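Why school sports should stop cutting children before they turn 13

Position paper, Skála Youth Recreation Association
31 March 2025

Each year, the middle schools and recreation leagues of our district hold tryouts, and each year a large share of the children who attend are told that there is no place for them. The practice is so familiar that few parents question it. The Association has come to believe that it should end for all children under 13, and that public money should follow those programs that agree to end it.

The case for early selection is usually made in terms of quality. Coaches say that they cannot teach a group of mixed ability, that court time is limited, and that talented players will leave if they are held back. These are fair concerns, and we do not dismiss them. A coach with one gymnasium and two hours has to make choices. But the choice now being made is to spend those hours on the children who already play well and to send the others home, where most of them will get no coaching at all.

Age is the first problem. Children of ten or eleven grow at very different rates, and a child born in the first months of the school year may be nearly a full year older than a teammate. Coaches who select at that age often believe they are choosing talent when they are choosing size. The smaller child is released, receives no further instruction, and by high school the gap is real. At that point it is offered as proof that the first decision was correct.

Last season the Terstead recreation league received 139 registrations for its fall basketball program and offered 100 places. The remaining families were sent a form letter suggesting that they try again the following year. League staff later telephoned those families, and only 9 of the children had found another organized activity by the end of the season. The others were, for practical purposes, finished with sports. Some of them may have been glad of it. We doubt that most were.

Kvido Dvořáček coached the under-12 team in Terstead for many years and supported tryouts for most of that time. He now opposes them. In his written comments to the Association he stated that he could not recall a single cut player who came back to a second tryout, and that he regretted how little thought he had given to this while he was coaching. His comments carry weight with us because he was good at the job by the usual measure. His teams won.

The alternative is already in use. The Grilent program accepts every child who registers before the July deadline and places them in small squads, which rotate through the same coaches during the season. There is still competition. Scores are kept, and the stronger players may enter a second division that practices one additional evening a week. Any child may ask to move between divisions at midseason. Coaches were skeptical when the program began, and 2 of them resigned. The rest have stayed.

Cost is the objection we hear most often from school boards. More players require more gym hours, more coaches, and more insurance. The Association accepts this. We would point out, however, that districts already spend considerable sums on travel and tournament fees for a small number of selected children, and that these sums are rarely discussed in the same terms. A board that paid for one fewer tournament each season could open its gymnasium on several additional evenings. 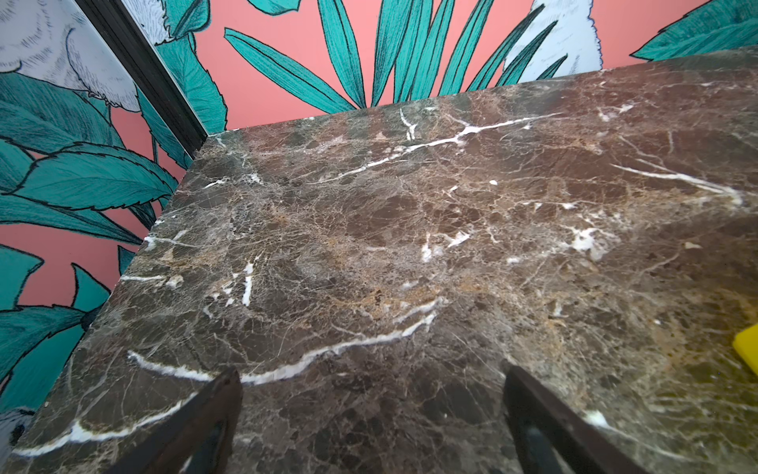

There is also the matter of what parents expect. Many families in our area have been led to think that a child who does not make a select team by the age of ten has lost a chance at a scholarship. Very few children will ever receive one, and programs should be plain about this when they speak to parents. The purpose of sport at this age is to be active, to learn the rules of a game, and to spend time with other children under the care of a competent adult.

The Association therefore asks the Terstead and Ement school boards to adopt an open registration policy for all sports programs serving children under 13, beginning with the next school year. We ask that tournament spending be reported separately in each annual budget, and that any program which continues to hold tryouts keep a record of how many children it turns away. Written comments from parents and coaches may be submitted through the Association office.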